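Folding on the Mattress: Questions for a Housekeeping Trainer

Posted 2/3/24

The bedroom set at Drumley is used for teaching people to make beds, strip beds and clear laundry. It has a full-size bed against a white wall, a grey upholstered headboard with light wood at its edges, and a washing machine. Pemau, which trains housekeeping staff for serviced apartments, books it in blocks. The trainer who runs those blocks agreed to talk about the work on the condition that the interview stayed on method. She has taught the course for three years and wrote most of its current handbook.

We began with the surface. The course uses the bed as the folding table, and I asked why there was no separate table.

"Most of the apartments don't have one," she said. "There's a kitchen counter, and it has a coffee maker and somebody's keys on it. The bed is the largest flat surface in the unit. If you can fold on a bed, you can fold anywhere in the building."

A mattress gives under the hand, which changes the technique. On a hard table a crease can be pressed down with the palm. On a mattress the same pressure makes a hollow, the cloth sinks into it, and the edge that was just lined up moves. Her handbook tells trainees to smooth outward with the flat of the hand and to keep their weight off the bed.

"No knees on it," she said. "People put one knee up to reach the far side. Then everything slides toward the knee."

The cover matters as well. The one in use at Drumley is a pale green with some olive in it, plain, with no pattern. She prefers a plain cover for teaching. A striped one gives the trainee a line to follow, and the trainee comes to depend on it. A white one hides white laundry.

"I want to see the outline of the item from the door," she said. "Blue on green, I can see it. If the corners are off I can see that too, and I don't have to walk over."

I asked how smooth the cover has to be before folding starts. I had expected a strict answer. The handbook allows soft wrinkles and asks only that ridges be pulled out where the item will lie. A long diagonal fold in a sheet usually means uneven tension between opposite corners, and the fix is at the corner. Rubbing at the fold itself moves it a few inches and leaves the cause where it was.

"Find which corner is short," she said. "Lift it, reset it, pull once along the side. If you're pulling a third time, you've got the wrong corner."

The headboard end gets separate treatment. Cloth tends to bunch where the mattress meets the headboard, and there is less room for the hand. She teaches trainees to work that end first and push the slack toward the foot, where it can be tucked. Vertical channels in the upholstery collect lint along the stitching, and those are brushed from the top down before the bed is made. 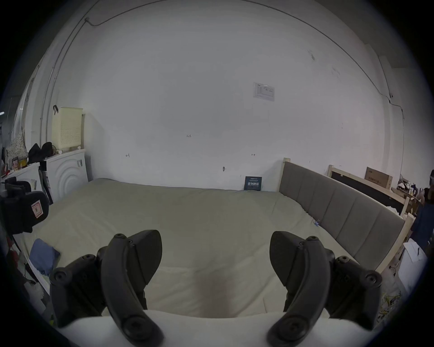
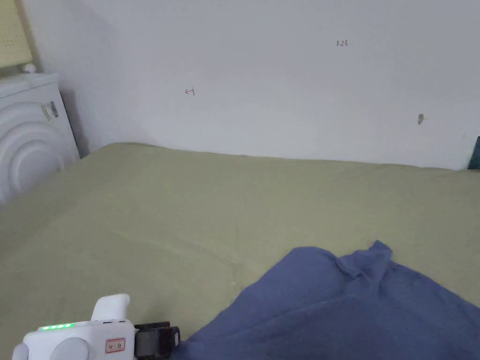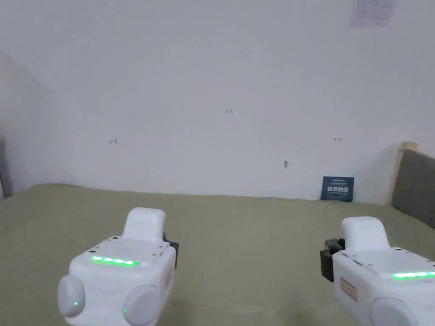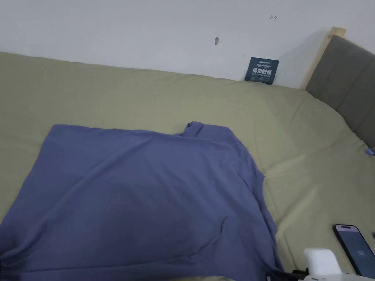 The bed at Drumley with its green cover, set against the white wall.

The small sign at the back of the bed reads "请勿触碰," or "please do not touch." I asked whether it was part of the teaching.

"We leave it," she said. "Whatever is standing on or behind a bed when you come in goes back where it was. A sign, a phone, a book. That's a rule in the apartments, so it's a rule on the set."

The handbook has a short section on this, under the heading of resident property. Items are moved only if they are in the way of the task. If an item has to be moved, it goes to the nearest stable surface in the same orientation and is returned before the trainee leaves the room. Small objects left on the mattress are handled before any cloth is lifted, so that nothing is carried off inside a fold.

"Pillowcases are the worst for that," she said. "You lose an earring in a pillowcase and it goes through the wash at 1000 spin. Look at the bed first. Then touch it."

The same section covers walls. The one on the set has pencil marks on it, along with a paper notice and some thin cable, and trainees are told to leave all of that alone. Pencil on matte paint spreads when it is rubbed with a damp cloth, and the smear is harder to deal with than the mark.

The main exercise is the loose item. A piece of laundry is put on the bed in a heap and the trainee has to bring it to a finished fold. I asked what went wrong most often.

"They grab the middle," she said. "The top of the heap is the closest part, so they take that. Now they're holding the middle of a towel with four corners hanging down and no idea which is which."

Her method starts from an edge. The trainee finds any hemmed edge, follows it with the fingers to a corner, and holds that corner. The other hand follows the same edge to the next corner. With two neighboring corners held, the item is lifted clear of the bed, given one shake, and lowered far edge first. It should land close to flat. Only then does the folding begin.

For a towel the sequence is three folds. The long sides are brought in, the result is doubled, and it is doubled again. For bath sheets she adds 180 degrees of turn between the second and third folds, so that the closed edge ends up facing the person. I asked what the turn was for.

"Stacking," she said. "Closed edge out on the shelf. If you turn it at the end you're turning a thick bundle, and it opens. Turn it while it's thin."

She was less settled on the subject of where the finished items should go. The earlier version of the handbook put them at the foot of the bed. The version introduced in September puts them along the side nearest the door. Her own view is that neither is right for every room, and that the stack should go wherever the person won't have to reach across it.

"I argued for leaving it out of the book," she said. "I lost that one. The clients want a fixed place."

The clients she meant are building managers, and their preferences account for several parts of the course that she would otherwise shorten. Povex, which supplies linen to two of the buildings, asks for its own fold on flat sheets, in quarters lengthwise and then in thirds. Sowa, which runs the laundry collection, wants bags tied with the label facing up. She teaches both as written and tests them separately from the general method.

I asked about the washing machine, which stands in the same room as the bed. She considers the arrangement useful. In many of the smaller units the machine is a few steps from where people sleep, and the trainee has to think about what is clean and what isn't within one room. Unwashed items are kept off the bed entirely. They go from the hamper to the drum, or they wait in the bag.

"One surface, one state," she said. "The bed is for clean things. If a dirty sock touches the cover, the cover gets washed. They remember that after they've had to do it."

She also checks the machine itself. Trainees are asked to run a hand around the drum before loading and again after unloading, and to wipe the door seal. The second check finds most of the missing socks. She would like a longer unit on stain treatment, but the current schedule has no room for it, and the set has no sink that could be used for soaking.

Assessment is done by a single observer standing at the door. The trainee gets no prompts. The observer looks at the cover, the corners of the folded item, the position of the stack and whether anything belonging to the resident has moved. Speed is noted but carries no marks at this level.

"Fast comes by itself," she said. "I've had people who were very quick and left every hem showing. I'd have to take them back two weeks to fix it. The slow ones, you just leave them alone."

Fitted sheets came up last. She teaches them on the second day, with the corners tucked one inside another until all four are nested, and then laid on the bed as a rough rectangle with the elastic side up. The elastic edge is folded in so that it is hidden, and after that the sheet is treated as a flat one. She does not expect it to look as neat as a flat sheet and does not mark it down for being thicker at one end.

"It's a bag with elastic," she said. "Get it square enough to stack and move on to the pillowcases."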